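Search this manual Enter keyword Go

4.3 Registering a player transfer in Dellex Club Desk

Use this section to move a player from one club to another. Both clubs must already be listed under League > Members.

1. Open Squad > Transfers and select New.
2. Enter the player's registration number. Player records are numbered from 100 upward.
3. Select the releasing club (for example, Prandby) and the receiving club (for example, Dasholm).
4. Select the transfer type: Permanent, Loan or Free.
5. For a permanent transfer, enter the fee without a currency sign. A fee of 1,395 is shown as 1,395.00 after saving.

Note: Names with accented letters, such as Dönmez, must be entered exactly as they appear on the release form.
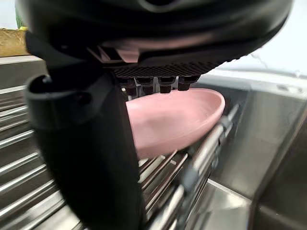
Fig. 7. Row of four pegs over pink dish.

6. Select Submit. The status changes to Pending until the releasing club confirms.
7. When the status reads Cleared, print the squad sheet.

Caution: Do not delete the old registration while a transfer is pending. The player's appearance and card history will be lost.

If error 910 appears, the player is still listed on an open match sheet. Close the sheet and repeat step 6. Loans also need an end month, such as October. See 4.4, Recalling a loaned player.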